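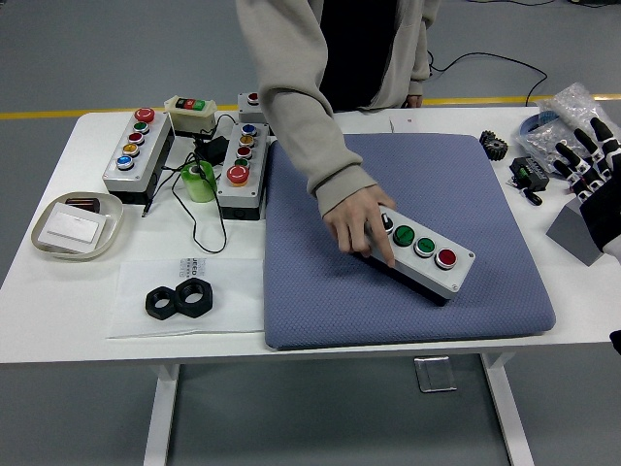 Home News Projects Reports Contact

Progress report to the Kasten fund, 20th July

We have had a great spring and early summer on the Sternville creek cleanup, and I'm happy to say your grant is doing a lot of good work! Since April we have cleared both banks from the old mill down to the Gromden road bridge – brambles, tires, fence wire, the lot – and planted 95 young willows and alders along the stretch that used to wash out every winter.

The planting took longer than we planned. The first delivery from the Prestport nursery came in with dry roots, and Henrik Kleinschmidt drove back with the whole load and got it swapped. That cost us two weeks, but the new trees were lovely and they have leafed out well.
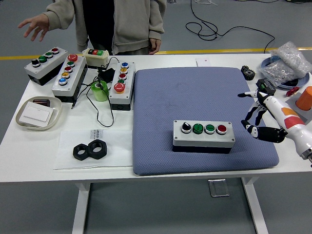
Work table with control boxes

Water testing is now a regular thing. Dörte Görtz takes samples at two points, above and below the bridge, and the water below has been clearer every month (she was so pleased with the June jar that she kept it on her desk). We would like to add a third point near the allotments, where the drain comes in.

Spending is on track apart from truck rental, which ran over with the extra nursery trip. We moved money from the printing line to cover it, and the leaflets will be shorter.

Still to do before fall: the footpath steps, the sign at the mill end, and 20 yards of bank by the bend that we can't reach until the landowner opens the gate. He has said yes – we are just waiting on a date. Dörte will send the receipts separately.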